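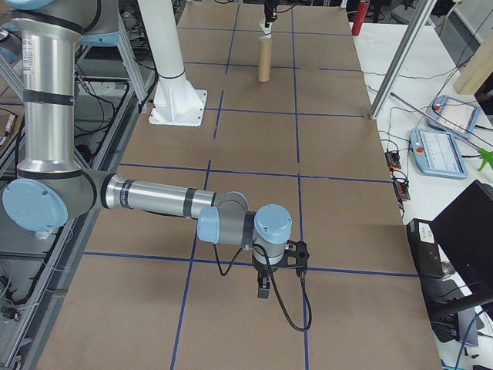

Section 5: Daily Use and Care

Support > Pet Fountains > Brodance 632 > User Manual

5.1 Filling the fountain

Read this section in full before the fountain is placed within reach of a cat or dog. The unit is intended for indoor use with household pets only.

1. Unplug the power adapter from the wall outlet.
2. Lift the drinking tray straight up. Do not twist the tray, as the locating tabs may break.
3. Rinse a new carbon filter under cold running water until the water runs clear.
4. Slide the filter into the slot marked FILTER, with the mesh side facing the pump.
5. Fill the reservoir with cold drinking water to the MAX line. The full capacity is 3070 ml.
6. Replace the tray and press down on both sides until it is seated.
7. Plug in the adapter. Water should reach the upper spout within one minute.

NOTE: A new pump may hum until trapped air has cleared. If the sound continues, unplug the unit, tilt the reservoir gently from side to side, and start it again.

CAUTION: Never run the pump when the water is below the MIN line. Damage caused by dry running is not covered by the Brodance limited warranty.

5.2 Introducing the fountain to your pet

Leave the existing water bowl in place during the first week. Some animals, and older cats in particular, will not drink from moving water until they are used to the sound. Set the flow dial to 2 or lower at first. Place the fountain away from the food dish and the litter box.

Contact a veterinarian if your pet stops drinking or shows any sudden change in thirst.

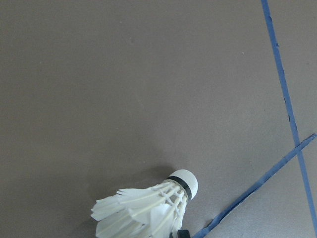 5.3 Cleaning

The reservoir must be washed weekly. In homes with more than one animal, wash it twice a week.

1. Unplug the adapter and empty the reservoir into a sink.
2. Remove the filter and set it aside. Do not wash it with soap.
3. Pull the pump free of its suction feet and open the front cover.
4. Clear hair from the impeller with the small brush supplied.
5. Wash the tray and reservoir by hand with mild dish soap, then rinse well.
6. Reassemble the parts and refill as described in 5.1.

The drinking tray may be placed on the top rack of a dishwasher. The reservoir and pump may not.

CAUTION: Do not immerse the adapter or its plug. If the cord shows bite marks, stop using the fountain and order a replacement from Firnwood Parts.

Last updated: March

Brodance Pet Products, Customer Support, Lirness | Copyright Brodance. All rights reserved. | Back to top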